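Workshop notebook, Wenham site
April, started 7.40 am, finished after tea

Carrying on from the last entry. The Sorkulance cell has now run the kitting line through two full shift patterns and I want to get down what changed for people before I forget what it was like before. The cell itself is lovely to watch! It took the small bottles and the lidded tubs without any fuss, and the only stop of the morning was a label roll running out (our end).

Biggest change so far is who does what at the packing benches. Before the cell, Rūta's group did every mixed order by hand, 4000 items in a busy week, and the last hour of a shift was mostly people rubbing their wrists. Now the plain repeat orders go to the cell and the odd ones stay at the benches. I expected grumbling about being left with the awkward stuff. Rūta says the opposite, that the awkward stuff was always the part people liked, and she has asked for the glass orders to be kept with them for good. I've put that in the plan for Triltmont as well, so they don't get the split wrong when their cell goes in.

The other change is that we teach now. I am so pleased with how this has gone. Amirul and Fikri have moved from four hours at the bench to two at the bench and two with the hand-held grippers, picking things up and putting them down the way they'd do it on a good day, so that the next policy has decent hands to copy. Household things mostly at the moment, jugs and bottles and cans, the shapes Triltmont will be getting. Each session is 25 minutes and then a proper break. We tried longer ones and the movements got sloppy near the end, which everybody could feel in the forearm well before I could see it in the recordings.

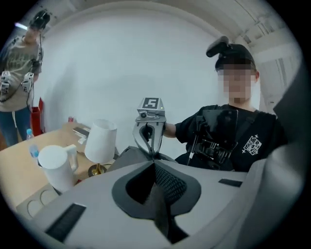 What I hadn't thought about was how much bench knowledge comes out once people are asked to do a thing slowly. Fikri takes a jug by the handle with his elbow already turned out, so there's no shuffle when he tips it. He's been doing it for years and couldn't have told me. Amirul goes for bottles low down, below the label, and says that's from the old belt where the tops were always sticky. I wrote both up as handling notes and sent them to Sugeng, who wants to use them for new starters too, robot or no robot!

Brodie came over from Bodnár mid-morning to look at the handover point. He brought up the thing I've been putting off, the beeper. At the moment the cell beeps when it wants a tote swapped and whoever is nearest drops what they're doing. In practice that's whoever is on bench two, every time. It makes a good job feel like being on call to a machine, and I don't like it. Changed it after lunch so the cell asks two totes ahead and shows it on the board, no sound. First impression from the bench was "oh, is it on?" so I'm calling that an improvement. Will leave it a week and ask again.

Pay grade for the teaching hours still not settled. Sugeng is asking for the same rate as setter work and I've backed him in writing. It needs care and a good eye, and if the demonstrations are poor then the cell is poor, simple as that. No answer yet.

Small stuff from today:
Finger pads on gripper B feel smoother than on A. Swap before the next session and note which takes came before the swap.
Cap mounts slip a bit on anyone who runs warm. Try the wider strap.
Neck ache reported once, after looking down too long. Raise the table for the taller people, and put objects further back.
Please write your initials on the take sheet, not just a tick. I've got a whole page of ticks and no idea who did them.

Rūta asked if her lot can have a go at teaching as well. Yes! I'd like the glass people most of all, they have the gentlest hands in the building. Fikri has offered to show them the start-up routine. I need to find two more pairs of gloves in small and book the room for the afternoons.

Tomorrow: reload the cell with the taller tubs, check the board still shows the tote requests after a restart, ring Triltmont about bench heights.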